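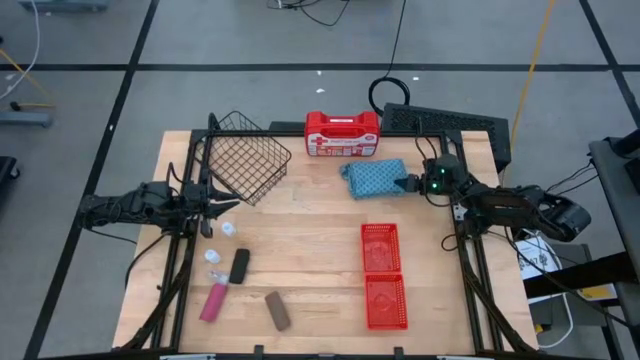 Nosipho Visser wrote in to say I was being a snob about magnification, that her kids had seen the rings of Saturn through a department store telescope with a silly number on the box, and that they couldn't have cared less what the number was.

Home Archive Planets Gear Grumbles Contact

The silly number on the box

Jun 6, 2018

7 min read

Fair enough, Nosipho. I believe you about the rings. Saturn is very forgiving that way, and a small refractor on a quiet night will show you a tiny oval with bits sticking out, and if you breathe through your nose and wait, the bits turn into a ring. I've seen grown men swear at it. What I don't believe is that anybody has ever seen them at the magnification printed on the carton, and I wanted to have another go at explaining why that bothers me, seeing the last post got so many people cross.

The carton in question says 660x in yellow letters. It belongs to a Trilholm, a sixty millimetre refractor on a tripod that wobbles if you think about it too hard. My neighbour bought it for his daughter's birthday and brought it over the fence in pieces, because the instructions were for a different model. I put it together, we pointed it at the Moon, and with the long eyepiece it was lovely. Properly lovely. The optics in these things are often quite decent now and I won't pretend otherwise.

Then he wanted the 660.

To get there you put the shortest eyepiece into the Barlow lens that comes in the little plastic bag, and you put the Barlow into the diagonal, and by now there's a stack of plastic sticking up out of the telescope like a periscope. We spent a good while just finding the Moon again. When we did, it was a brown smear that slid out of view before either of us could say which bit of it we were looking at. His daughter had gone inside by then.

Here's the arithmetic, for those who asked. The usual rule of thumb is twice the aperture in millimetres, so a sixty millimetre telescope runs out of puff near 120x on a good night. You can make the picture bigger after that, in the same way you can stand closer to a newspaper photo, and you'll get the dots. A lens that wide can only separate details down to a certain size, a couple of arcseconds, and that's decided by the width of the glass and the wavelength of light. It doesn't matter who made it or how many coatings they put on. At 660x the beam of light coming out of the eyepiece is less than a tenth of a millimetre across. Every floater in your eye joins in. I counted mine as craters for a bit.

And that's before the air gets a say. Where I am, down the hill from Totevier, the wind comes off the paddocks all through June and the stars boil. I own a much bigger reflector than the Trilholm and I reckon I get past 250x on a handful of nights in a year. Most nights I'm at half that and happy with it.

So where does the number come from? Somebody multiplies the focal length by whatever's in the bag and prints it. It's true in the sense that a car speedometer goes up to 240. I don't think it's fraud, exactly, and Adom Aryee made the point in the comments that nobody sues over a speedometer. But a person who reads 240 on the dial has usually been in a car before. A person buying a first telescope has generally never looked through one, and the number is the only thing on the carton that looks like a measurement.

My own first purchase, in 2000, was a pair of binoculars with zoom. Zoom! I paid a stupid amount for them, on the strength of a sticker, and used them at the lowest setting for years before giving them to my brother, who uses them at the lowest setting. I mention this so that people will stop writing to tell me I've forgotten what it's like to be a beginner.

Now, the photos. The other side of the carton has Saturn on it, with the Cassini Division looking like it was cut with a knife, and next to it a pink and blue nebula that I think is meant to be Orion. The eye doesn't see pink and blue in a nebula through sixty millimetres. It sees grey. Some people get a hint of green in the middle of Orion through big telescopes and I've had that myself, or talked myself into it. The colour comes from long exposures and stacking and a lot of patience with software, and there's nothing wrong with any of that as a hobby, but it belongs to another piece of gear. A kid who's been looking at the carton for a week before her birthday is going to put her eye to the thing and think it's broken, or that she's doing it wrong.

I'm told this is an old complaint and everyone knows it. There's a thread on the Sowah forum that was up to 896 replies when I gave up on it, and as far as I could tell it was two camps. One camp says these telescopes kill the hobby. The other says they're how most of us started. Neither camp has any evidence beyond their own childhood, and the first lot in particular like to say that ninety per cent of them end up in cupboards, and I have never found where that ninety per cent comes from. If you know, tell me. I suspect it was made up by someone who sells more expensive telescopes.

Because the dear end of the market isn't any better, is it. Last year I was lent a Pekex eyepiece, $312 if you'd believe it, on the promise that it would "reveal detail ordinary eyepieces conceal". I swapped it in and out against my old one on Jupiter for three evenings. The edge of the field was sharper. I'll give it that. The belts looked the same, the Great Red Spot looked like the same pale smudge it always is from my yard, and when I had my wife change them over without telling me which was in, I got it right a bit better than half the time – and I think I was going by the weight. It's a nice eyepiece. Detail was not being concealed from me by the old one. It was being concealed by several kilometres of moving air.

The people who write long reviews of these things nearly always do it knowing which one is in the focuser and what they paid for it. I don't say they're lying. I say I'd like to see one of them do it with a blindfold on, so to speak, and publish the score.

Right, a few of the other objections, quickly.

"You can exceed twice the aperture on double stars." Yes, you can, and the double star people do it, and they're a hardy lot who like looking at diffraction rings. They're not buying a Trilholm for a ten-year-old.

"Big numbers get kids interested." Perhaps. I'd want to know if they're still interested in August. My neighbour's daughter is, as it happens, but she only uses the long eyepiece and she's mostly taken with the Moon's terminator, and she's drawing it in an exercise book. She says the shadows move. They do, if you give them an hour or two, and I didn't notice that until I was past forty.

"What should they print instead?" The aperture, big. Then the highest magnification you can expect to use, then something about how steady the tripod is, though I accept there's no unit for that. I've suggested the number of seconds it takes to stop shaking after you touch the focus knob. The Trilholm would be a six, and my first mount a nine or so.

"Isn't the tripod the real problem?" Yes. I should have written about the tripod. Hang a bag of something heavy from the middle of it, keep the legs short and sit on a milk crate. Take the Barlow out of the bag and put it in a drawer.

For what it's worth, Jupiter is up high in the evenings at the moment and you hardly need to stay up for it. Try forty or fifty times and look for the moons in a line, then look again before bed and see which one has shifted. Saturn's coming along behind it, and Mars after that, getting bigger by the week, and I expect by next month someone will be passing around that email about it looking as large as the full Moon. It won't. I've had that one nearly every year since 2003 and I've got the reply saved.

Nosipho, if you still have the box, I'd like to know what number was on it. And which eyepiece the kids were using.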